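The Jacket
by Ileana Marinescu

When my brother left for Flelitz, he took one suitcase and a bag with bread in it. Everything else stayed in the flat, and the flat stayed with me. He said on the stairs, "Don't let Mother give away the jacket." Then the taxi came.

It was winter and I had the new job at Starnero, where I wrote addresses on parcels until my hand was sore. In the evenings I came home and put things in order. I am not a tidy person by nature. But a room where somebody has lived is difficult to look at when he is gone, and I found it was easier if my hands were busy.

I began with the wardrobe. It was white inside and outside, and it smelled of paint even after so many years. I took out all his shirts and folded them for the church sale. I took out the shoes, the broken umbrella, the box with 36 letters from a girl called Eron, which I did not read. I counted them only, and I was ashamed even of this.

At the end there was the jacket. It was maroon, with white sleeves and stripes at the cuffs. He had got it from Mr McKinnon, the trainer, in the only year when the team won something. He was seventeen then and he wore it also in May, when everybody else was in short sleeves. Our mother said he would be buried in it.

I hung it back on the hook, alone, and I closed the door. After a minute I opened it again. It seemed to me too lonely in there.
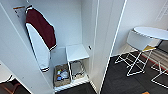 So I put some company around it. The little white stool went in first, the one we had stood on as children to reach the jam. Next to it I placed the woven basket with all the small colourful things that did not have another home. The wire basket I pushed behind the stool, as far as it would go. Now it looked like a place where a person could come back and look for something.

My mother visited on Sunday afternoons, and sometimes without telling me. She touched the sleeve of the jacket and said, "The Popa boy would be glad to have this. He has grown so much."

"It is not ours," I said.

"Your brother will not fit in it any more."

"Then it will hang."

She sat down and drank her tea and did not speak of it again - not that day, anyway. When she left, I saw that she had buttoned the jacket up to the neck, as she used to do for him before school.

He telephoned after 14 weeks. The line was bad and he spoke quickly, about the factory and the food and a man who snored. I waited until he had no more to say.

"And the jacket?" he asked.

"It is on the hook," I said, and I went to the wardrobe with the telephone in my hand, to be sure that I was telling him the truth.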